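Two-arm gripper trial: frequently asked questions
Kept by Geetha Poduval, test bench, Pristora. Last changed 18 June 2020

What is being compared?
Two sets of fingers, the Carine and the Firex, on a pair of arms that stay bolted where they are. The controller settings are the same for both sets. We asked for a third set from Kurian and are still waiting for a quote that includes the fingers.

Why two arms? Wouldn't one do?
For most of what we test, one would do. Ilango Kaimal wanted two so that we could see how often they get in each other's way when they share bins, and I lost that argument. The results so far are closer to my view than his, but he is right that customers ask.

What do the arms have to pick up?
Small electrical parts: push buttons, terminal blocks, switches and a few capacitors. They go from one blue bin to another and are then sent back. No part is new and several have been dropped more than once.

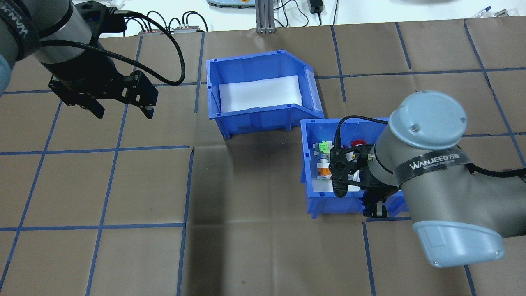 Right arm in the smaller bin, left arm clear with its fingers open.

The sales sheet says it will hold anything up to fist size. Is that true?
I would not repeat it to a customer. A fist-sized block with flat sides is easy. A round button head with a heavy body behind it is another matter, and the sheet has no picture of one.

What success rate did you get?
Over 868 picks, the Carine fingers did better on square bodies and the Firex did better on round ones. The gap was small enough that I would like to see it again before anyone puts it on a slide. In the first batch 53 picks had to be thrown out of the count after a cable snagged, and you may decide for yourself whether that is a gripper fault. Aishwarya Lobo says it is. The maker says it isn't.

Are the parts laid out neatly for the robot?
No, and this is where I part company with most of the demonstration videos I have been sent. Put three parts well apart on a clean floor and nearly any gripper looks clever. We run both kinds of load, and it is possible to have them side by side: three capacitors with space between them on the foam of the lower bin, and a cluster of buttons and contact blocks in the upper one. If a supplier quotes a single figure, ask which kind of bin it came from. 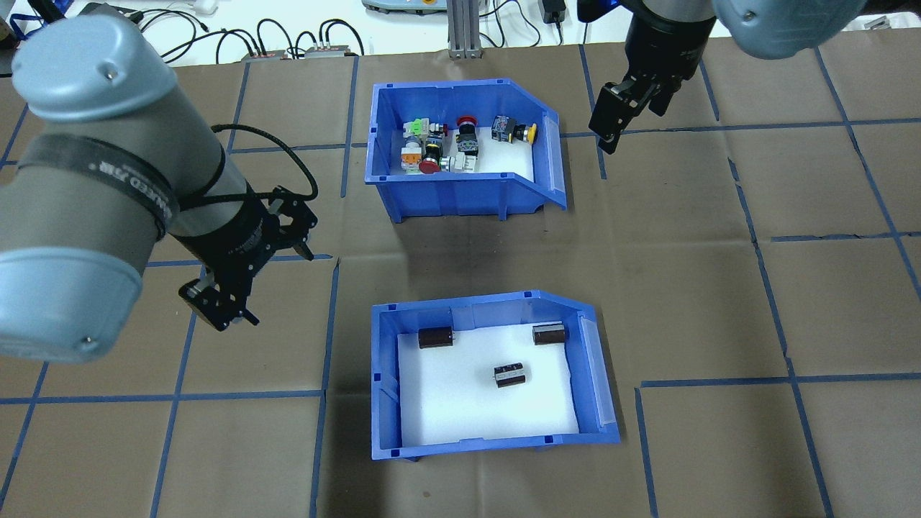 Capacitors are on the list at Capucine Masson's request, as her line handles a lot of them. They roll, which makes them a fair test of how gently the fingers close. The black sleeve also gives the camera very little to go on in poor light, whereas the white lining under the three in the lower bin gives it plenty of contrast. I suspect that flatters the vision side of the system, and I want the same run done on a dark lining before we believe the numbers.

What is the tape for?
It marks out the paper so that bins can go back to the same cell between runs. It is good enough for us. Don't use it to calibrate anything, as the paper wrinkles and the lines wander with it.

Does foam in the bins make it too easy?
Probably, a bit. Fingers can press into foam where they would jam on a hard floor. Ornella Carbone has promised a bare-floor run in November.

How long is a run?
Either 40 or 50 picks, depending on who set it up. Yes, this should have been fixed at the start. 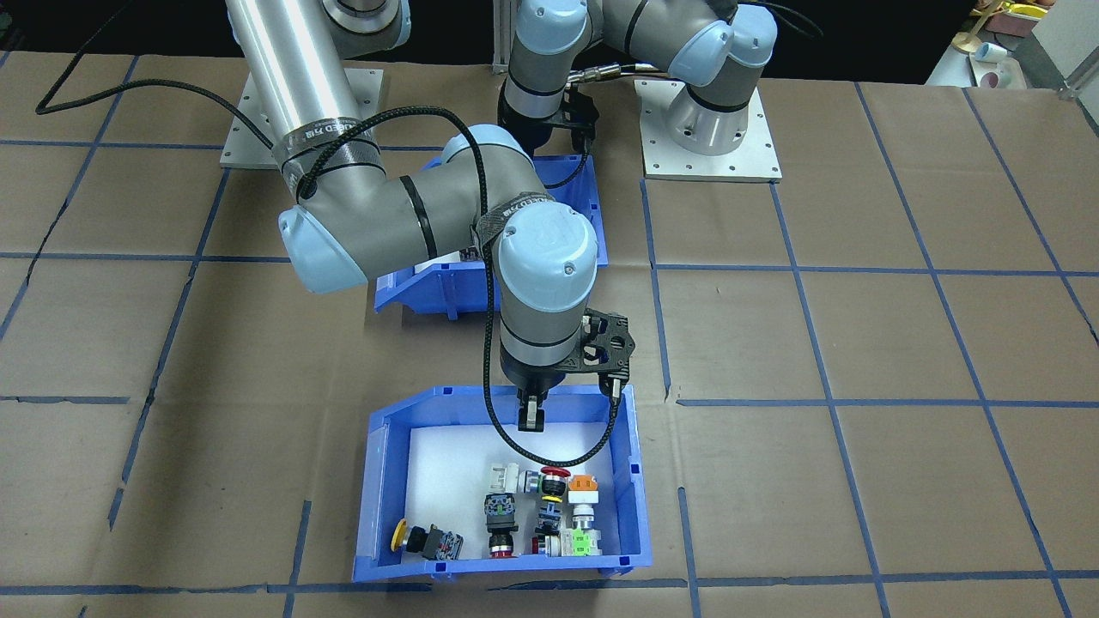 Side camera: front bin loaded with buttons and switches, one gripper over each bin.

Can the fixed camera replace the ones on the arms?
Not on this evidence. The near arm blocks part of the rear bin when it reaches across, and moving the camera would only change what gets blocked.

Which one should I buy?
Neither, yet. If you have to spend the money this year, bring us a box of your own parts and we will run them on both sets.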